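Bar soap going soft in the dish – drainage, formulation or water?

Home & Workshop > Laundry, Bathroom, Cleaning > Thread

tallowline
Posts: 529
I've changed over the whole house from pump bottles to bar soap and I'm losing a fair bit of each bar to mush. Hard-milled oval bars, pink, from the Petersen range at the co-op. They sit in a ceramic dish with three low ribs. After the morning showers the underside is gel to a depth of a couple of millimetres and it hasn't firmed up by evening. Bathroom has an exhaust fan on a timer, window faces south, no direct sun. What are people doing to get a reasonable life out of a bar?

gutterguard_70
Posts: 1,603
Ribs are too low. Water bridges the gap between bar and dish by surface tension and stays there. You want at least 6 mm clear under the bar and an open path to a drain or the edge. Most ceramic dishes are decorative.

Halima Mbwambo
Posts: 577
Agree on clearance, but look at contact area as well. A flat bar lying on its face has the most surface touching the dish. Stand it on its narrow edge and you've cut that to a strip. I've run mine that way since October and the wet side is now a line along the bottom edge. The faces dry on both sides.

You need something to hold it up. Two wire uprights will do, or a slotted timber rack. Oval bars roll if they aren't supported.

gutterguard_70
Edge-standing concentrates the weight on the softest part of the bar. You'll get a flat worn into the edge and then it leans. I tried it with a rectangular bar and it slumped. Clearance is the fix. The rest is fiddling.

Halima Mbwambo
What was the bar? A high-glycerine or cold-process bar will slump in any orientation. A milled one holds its shape. Mine has a small flat on the edge and I turn it end for end when I think of it.

kurkiden_resident
Would ask about water before buying racks. I'm out past Kurkiden on bore water, and hardness changes how the bar behaves. Hard water leaves scum on the surface and you use more soap for the same lather. Softened water rinses slower and people tend to hold the bar under the tap longer, which is where a lot of it goes. What's the supply?

tallowline
Town water, Runusville. Council lists it as moderately soft. No softener on the house.

kurkiden_resident
Then it's mostly drainage and handling. How long is the bar under running water? Wet hands, rub bar, put bar down. It shouldn't be in the stream at all.

Atif Satti
I made soap for the Prorkport market for a few years, so a bit on formulation. Three things govern how quickly a bar goes soft: residual moisture, glycerine content, and the ratio of hard to soft oils. A commercial milled bar has already been dried and compressed, but it still gains from sitting unwrapped on a shelf for a few weeks before use. Weigh it when you open it and again after a month and you'll see the loss. Keep it off metal, and away from anything strongly scented.

On the orientation argument, Halima is right about exposed area. Gutterguard is right that the edge takes the load. For a bar with a curved profile the edge wears to a flat and stabilises, provided it's gripped on both faces and the grip doesn't hold water. That last part is where most holders fail. A solid pad against the face of the soap is a wet pad all day.

gutterguard_70
So any foam holder is out, by your own reasoning. Foam is a sponge.

Atif Satti
Depends on the foam. Open-cell, yes, it'll wick and stay wet. Closed-cell takes up very little. Check which one it is before you use it.

tallowline
Same pink oval type as mine, on its edge:

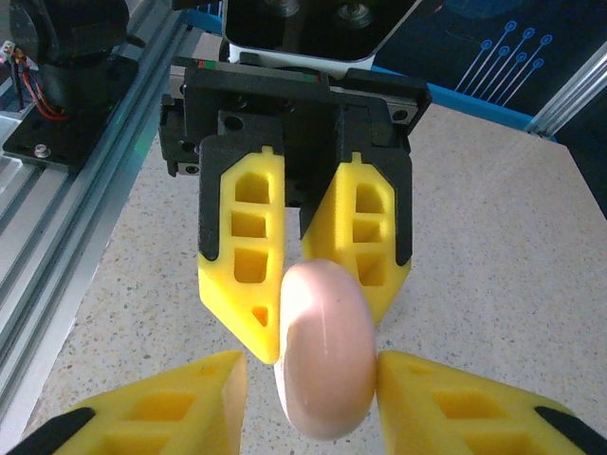

Oval bar standing on its narrow edge, yellow foam against both sides.

Halima Mbwambo
That's the orientation I mean. Both faces are the large surfaces, so whatever you put against them wants to be as small as it can be and still stop the bar tipping. For a shower shelf I'd stay with wire.

gutterguard_70
I'll concede the rounded bar does better at this than my rectangular one would have. Still say the first job is to throw out that ceramic dish.

tallowline
Dish is going regardless. Plan is a stainless wire rack with 8 mm clearance for one bar, and edge-standing between two uprights for the other, same brand, same shower. Kitchen scale reads to the gram. I'll weigh both weekly, after they've had a night to dry.

Atif Satti
Swap their positions halfway through. The one nearer the spray will lose more whatever it's sitting on.

tallowline
Noted – will swap at two weeks and post the weights.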